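Vutport > Robotics Bench > Hand and Gripper Trials > FAQ

Frequently asked questions about our hand trials

Last updated: 30/10/2024

What is the bench, and who is it for?

The Vutport bench is a place where small shops and school labs can try a robot hand on real little parts before they spend their budget on one. Laiba Bukhari runs the trials and Shagufta Talpur looks after the controllers, and between the two of them they answer pretty much every email that comes in (sometimes both of them answer the same one, so please forgive us if you hear from us twice!).

Which hands can I compare?

At the moment we keep two multi-fingered hands ready to go, the Sastix and the Durrani, plus the plain two-finger Pulus gripper that a lot of our visitors already know. You can book any one of them by itself, or any two for a side-by-side comparison. We do like the side-by-side bookings, because a hand that seems slow and fussy when you watch it alone can look a good deal better once you've seen how another one handles the same job.

Why do you use a peg board instead of my own parts?

You're very welcome to bring your own parts, and we set time aside for them in the second half of every session. We start with the board so that everyone's numbers can be laid next to everyone else's. It has slots, holes and outlines in a mix of shapes, and the blue parts run from chunky cylinders that almost any hand can manage down to little pegs that will show you very quickly how good the fingertip control is.

How many tries does each hand get?

A standard comparison is 300 attempts per hand, split over the different parts. If you only want a first impression, ask for the short session, where we do 14 attempts on each part you pick. It won't settle a close contest, but plenty of people have gone home from a short session knowing which hand they didn't want, and that's worth an afternoon.

What counts as a successful placement?

The part has to be all the way in its slot or fully inside its outline, and the hand has to let go and move clear without dragging it back out. A peg that is leaning in the mouth of a hole goes down as a miss, even if a little nudge would have dropped it in. Shagufta gets asked about this more than anything else, and no, she won't budge!

Is there a passing score?

Not officially. For repeat work in a small shop we suggest looking for 95 percent or better on the parts closest to yours in size, and we'd worry much less about the rest. If you'll never pick up anything thinner than your thumb, a poor score on the thin pegs shouldn't put you off.

Do I need two arms?

For most jobs, one is plenty. Two arms let you test handing over, steadying a part, or simply keeping the second hand out of the way while the first one works, and that last one is harder to program nicely than people expect. The second arm adds a fair bit to setup, so please tell us when you book.

Can I connect my own controller?

Usually, yes. Send Shagufta the model and software version at least 8 working days ahead so she can check it against the arms. If it turns out not to be a match, you can use ours and we'll send you the logs in a plain spreadsheet afterward.

Does the lighting matter?

It matters to the cameras far more than to the hands. A vision setup that finds every part under plain white light may get confused when the light has a strong color to it, so if your shop has unusual lighting, let us know and we'll talk about what we can do.

When is the next open session?

We have places left in November. Write to Laiba with the hand or hands you're curious about and a few words on what you'd like to pick up, and she'll find you a slot.

What does the board look like with the arms over it? 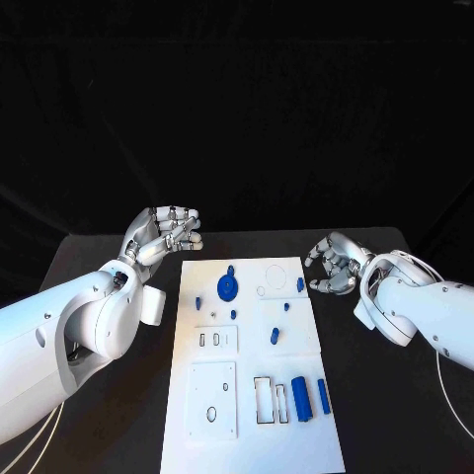
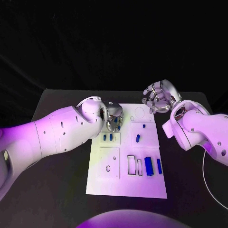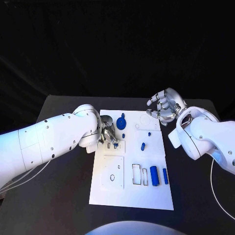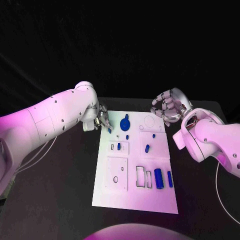

Two-arm setup at the peg board, with the blue parts on the white layout.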